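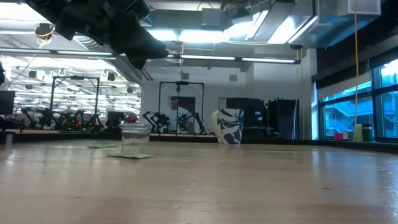 Pale wood has returned to the worktable, and with it the question of what belongs on top. For this September issue the Home and Objects desk considered the modest pieces that gather on such a surface during a working day: the drinking cup, the tall vessel kept near the back, the paper cards that carry notes and labels.

The clear plastic cup deserves more respect than it receives. Short, straight-walled and light in the hand, it takes up little room and lets the color of the table show through. Vinia, a supplier to offices and teaching laboratories, reports that it ships 4000 of them in an ordinary month, most in sleeves of 15.

A tall white piece with navy-blue decoration asks for a different kind of attention. Swirling blue on a white ground is an old pairing, and it sits well against honey-toned wood. The Gravetti studio, which has painted such ware for many years, fires 300 pieces in each season and does not repeat a pattern exactly. Its painters work freehand — no transfers are used — and the rounded body of the vessel decides where each curve will end.

Paper in a muted greenish gray completes the group. The Pasichnyk mill recommends a heavy card for table use, as lighter stock tends to curl.

The surface itself should be left to age. Fine scratches and a soft sheen are the normal record of use, and the finishers at Tritov advise against sanding them out. A damp cloth at the end of the day is sufficient, followed by a light coat of oil twice a year.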